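How to Line Up a Patterned Wallpaper in a Small Room
By Jayson Saludo
May

82 shares | 10 comments

I have papered our back hallway twice now, and the second time was so much more fun than the first! Most of the trouble people have with patterned paper comes down to the starting line, so let's spend most of our time there.

Start by reading the label on the roll. You want two things from it: the repeat (how far down the paper you go before the pattern begins again) and the match. A straight match lines up at the same height on every strip. An offset match drops each second strip by half a repeat, and you'll need more paper for it. Buy all your rolls from one batch and check the batch numbers before you leave the store.

Next, find your plumb line. Measure out from a corner a half inch less than the width of your roll, hang a weighted string from the ceiling, and mark the wall lightly in pencil in three or four places. Don't trust the corner itself. Mine leaned so badly that the first strip would have been walking downhill by the window.

Cut your first strip with two inches extra at the top and bottom. Lay the second one beside it on the floor, slide it until the pattern meets, and then cut. I number the backs in pencil with a little arrow pointing up - you will thank yourself when the phone rings halfway through.

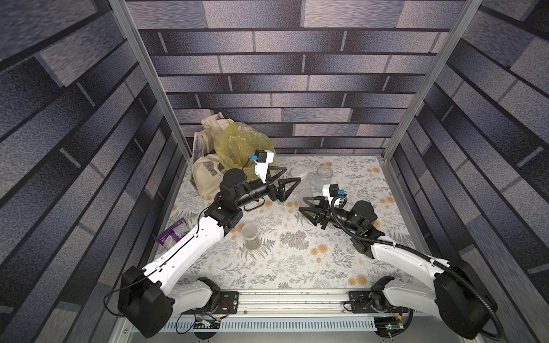

Corners are where people get nervous, and they really are easy once you've done one. Never wrap a full strip around an inside corner. Measure from the last strip to the corner at the top, middle and bottom, take the biggest number, add a half inch, and cut the strip to that width. Hang it, smooth the extra around the corner, then drop a new plumb line on the next wall and overlap the leftover piece on top. You'll lose a sliver of the pattern, and from a few feet away it hardly shows.

Wipe the seams with a damp sponge as you go, and change the water often.

Contact | Copyright Edilside Home Pages | Back to top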